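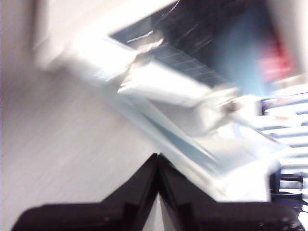
Can a regular voter ask for a recount in a town council race, or does it have to come from the candidate? I live in Cornstead and the woman I voted for in Ward 3 lost by two votes. The county's unofficial total was 3,205 ballots, and 731 of those came by mail. She told the local paper she was "thinking it over" and has not said anything since. I picked up the petition form from the clerk's window and it has a large box for the grounds of the request. Right now that box is as white as the smooth surface in the photo, and I don't know what I'm supposed to put there. I don't have proof that anyone did anything wrong. I just think two votes is close enough to look again. Also, the form mentions a deposit but gives no amount, and it says "within the period allowed" without saying what the period is. The race was nonpartisan, if that matters.

Posted by Haruna Ogura
Local Government > Elections

Traian Ursu
It depends on your state, so read the actual election code and don't go by what anybody here tells you, me included. That said, most places follow one of three patterns. In some, a very close margin sets off an automatic recount and you don't have to do a thing. In others, only a losing candidate can ask. And in some, a group of registered voters from the district can petition, usually with a minimum number of signatures.

The fact that your clerk handed you a form makes me think voters can file in your state, but check the signature lines. If there is a space marked "candidate" and nothing for "elector" or "voter," you have your answer.

On the grounds box: a recount and a contest are two different things, and people mix them up all the time. A contest is a court case where you claim something went wrong, such as ineligible people voting or ballots being thrown out that should have counted. You need facts for that. A recount is only a second count of the same ballots. For a recount, many forms accept a plain statement along the lines of "the petitioner believes an error may have been made in counting the votes for this office." You are not accusing anyone by signing that. Ask the clerk if they have a past petition you can look at. They are public records in most states.

Do not sit on this. The clock often starts when the board certifies the result, and it can be very short. I helped with a recount request in Kollura a few years back, and we got there at 4:40 in the afternoon on the last day, with the office closing at 5. One of our signers had put down an old address and had to be crossed off. We had extras, so it went through. Get extras.

Yasuo Hattori
Recounts never change anything. We had one here for school board and it cost the town money and the same guy won. Let it go and vote next time.

Fongchan Ongart
Yasuo, a margin of two is exactly where they do change things sometimes. Mail ballots are where I would expect any difference, mostly from marks the scanner couldn't read, like a circled name or an oval with a check through it.

Haruna, a few things to add to what Traian wrote.

Call the clerk and ask for the certification date and the filing deadline, then ask them to send both by email. Ask about the deposit in the same message. In my county it is charged per precinct and you get it back if the winner changes. Other places bill you for staff hours afterward, and that can be a lot more than the deposit, so find out if there is a cap.

Ask if it will be a hand count or if they run everything through the machine again. In some states you have to request a hand count on the form or you don't get one.

I would also call the candidate before you file. She may already have something in the works, and two requests for the same race can slow things down – or she may not want one. You can still go ahead if the law lets you, but she ought to hear it from you first.

Nonpartisan doesn't usually matter for this. It might change who gets to send observers, though, so ask about that too if you want to be in the room.

Haruna Ogura
Thank you both. There is a line for "elector" on the form and it needs five signatures from the ward. The clerk's office is supposed to email me the deadline tomorrow morning. I left a message for the candidate.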